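15/03/2022. Hand-held grippers, small metal items

Carried on with the pad comparison for the Prandard job. Same jewellery as before, same shallow red box, patterned blue cloth underneath. Two grippers in use, one per hand. Ribbed blue pads on both.

Set 1, chains and linked pieces. Mostly placing in the box and lifting out again. Anything that hangs is awkward: the pads hold one link well enough but the rest swings, and the lower end catches on the wall of the box if you come in low. Come in from above and wait for the swing to die down. With both grippers loaded I found myself watching one and forgetting the other.

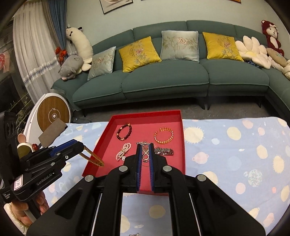 Set 2, loose on the cloth

Box emptied and everything spread out on the table, fingers opened fully before each approach. Beads are the easiest by a long way, as the ribs sit between them. Watches are fine across the band and poor on the case. Pearls roll in the pads if you squeeze hard, so close slowly and stop early. The cloth creases when the fingertips press down and small things shift with it. Vedley pads (the smooth ones) did worse on pearls last December, see the old sheet. 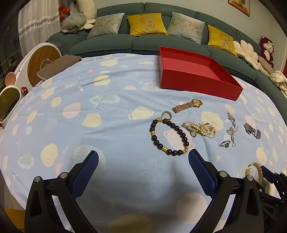
Jaws open above the cloth, second gripper at the right.

Set 3, rings

Did 12 tries on the silver ring with the stones. The approach that suits it best is one pad each side of the band, with the ring tipped up on its edge. Lying flat it is nearly hopeless, because the pads close over the top and there is nothing to grip. Two of the tries I wrote off as my own fault, wrong wrist angle. Watch the stones: if the setting takes the load, the ring twists as you lift.

Not sure yet whether the fault is pad stiffness or the width of the tips. I would like to try a narrower pair before we order any more.

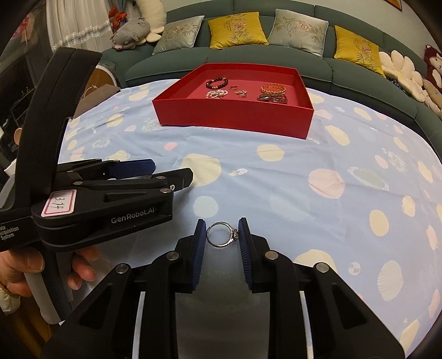

Lieven Van Beek reckons it is the tips, and that stiffer pads would only make the ring jump out sooner. He would file one old pair down to a wedge and run the flat ring again before asking Jiang for a quote.

To do: file the spare pair, repeat set 3 with the ring flat, copy the counts to the Fliretmont sheet.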